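Birameck residents invited to part with phone cases for phones they no longer own

BIRAMECK, 1/31/21 - The town library's latest swap table has a narrow remit. It takes phone cases, and it takes them from people who have long since dropped, drowned or traded in the phone that went inside.

Mirta Gaete, who runs the front desk, got the idea while cleaning out a drawer at home in early January. She was looking for batteries. She came away with a stack of cases going back several phones and one that she is fairly sure belonged to a former brother-in-law.

"You throw out the phone without a second thought," Gaete said. "Then you keep its little jacket for years, like it's coming back for it."

The swap is set up in the side room off Farías Street, where the tax forms usually go. Bring a case, take a case. Anyone who brings one and finds nothing that fits can leave a note with their phone model taped to the wall, a system that has so far produced a wall of notes and two matches.

Supply leans heavily toward the cheerful. Plain black, the color most visitors ask for, goes within minutes. What stays behind tends to be louder, with bright orange silicone and a lime-green case with a cartoon clown in a checkered skirt both on offer.
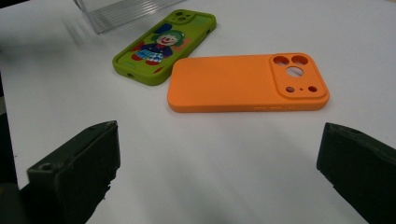 How can you tell if a case will fit your phone?

Start with the camera holes, which have to line up with your lenses, then check the buttons along the side. If both match and the corners snap on without a fight, you're probably fine. The library suggests trying it on before you fall in love.

That last piece of advice comes from experience. Horacio Daza, a retired bus driver, took home a handsome brown case in the first week and spent an evening persuading himself that it fit. It covered one of his lenses.

"Half my pictures had a brown moon in them," said Daza, who has since returned the case and picked out a striped one he describes as "a little young for me, but it closes."

The table had received 102 cases by the end of its second week, according to a tally Gaete keeps in the back of the overdue book. Cracked ones are turned away, as are wallet cases with anything still in the wallet. A loyalty card from the Kanness bakery, eight stamps full, is waiting at the front desk for its owner. Staff say they have not been tempted.

The neighboring town of Titerow ran a similar swap for charging cables last winter and ended up with up to 2,700 of them, most for devices no one could name. Gaete called over for tips and was offered the cables.

The swap continues through the end of February during regular library hours. Cases should be wiped down before drop-off. Screen protectors are not accepted, used ones especially, and Gaete would like it known that she has already been asked.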